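Claims Reviewer, Vehicle Recalls and Owner Settlements
Prastari — posted 2022-01-21

Prastari handles paperwork for car owners who are part of recall and defect settlements. We are hiring 2 claims reviewers for the Drondero case, which covers owners who sold or traded in a Terken sedan at a loss after the steering recall. Claims opened in December and 1628 are waiting for a first review. 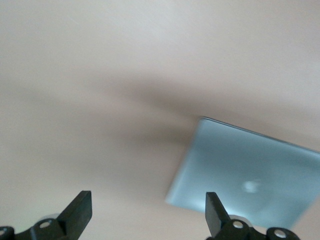
Light blue panel against pale beige.

You will read each claim, check the title and sale papers against the class dates, and mark it approved, short of documents or denied. Most files take less than an hour. Denials go to a second reviewer before a letter is sent. You will also call owners whose papers are incomplete — expect some of them to be upset.

We ask for two years of work in auto claims, dealer title work or a law office. You should know how to read a vehicle title and a bill of sale. A law degree is not needed.

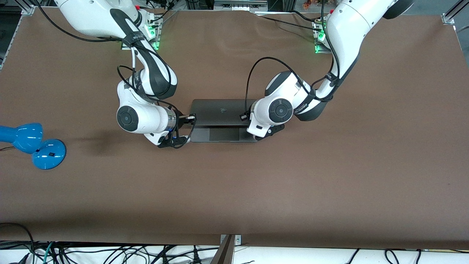 Pay is $700 a week for a four-day schedule, with overtime only if you agree to it. The contract runs until the last Drondero payment goes out, and reviewers who want to stay may then move to the Ouali airbag claims.

Send a resume and a one-page letter to Libor Murín, Claims Office. Tell us if you or a family member ever owned a Terken — owners in the class cannot review its claims.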